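Thread: Liner thickness for small office bins
Board: Premises and Cleaning > Consumables

wallgate_fm
We buy liners for small desk-side bins in boxes of 1,000. The current ones are 7 micron HDPE. Splits at the base seam have gone up since November. Is it worth moving to a heavier gauge?
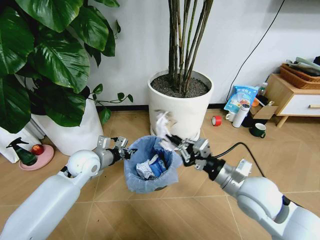 Small bin, light-blue liner, tiled floor.

Contents are paper and tissue, no glass, no food.

esby70
Seven is thin but adequate for dry paper. Check the flat width before the gauge. If the liner is too narrow for the rim, it is under tension before anything goes in, and the seam fails first.

M. Moya
Disagree. I tested both on one floor at Iglesias. Same width, 7 against 19 micron. The thin ones split when staff pushed waste down by hand. Width made no difference.
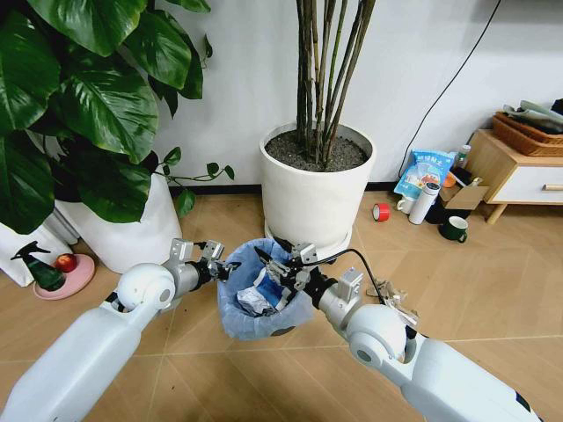 The heavier liner costs more per box but we stopped double-lining, so the monthly spend came out level.

esby70
Were both HDPE? At 19 you may have been comparing against a different polymer.

M. Moya
The 19 was LDPE. Fair point, I should have said so.

wallgate_fm
Flat width matches the supplier's chart. The other complaint is plant waste. Leaves and compost go in the same bins, and that is heavier and damp.
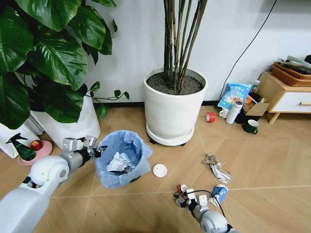
Planter on a wheeled saucer, leafy plant to the left.

itis_dave
Then it is a segregation problem. Put one lined caddy by the plants and leave the desk bins on 7 micron. Changing the gauge across a whole site for a few pots is poor value.

M. Moya
Only if people use the caddy. Ours did not.

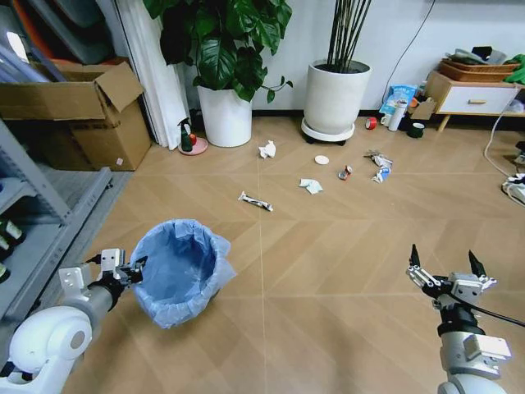
FITTING AND EMPTYING

itis_dave
Fold the liner over the rim by the same amount all round. Lift by the fold, never by one side. Most of the base splits I log are from one-handed lifts.

wallgate_fm
Will trial one box of LDPE on the ground floor and post the split count.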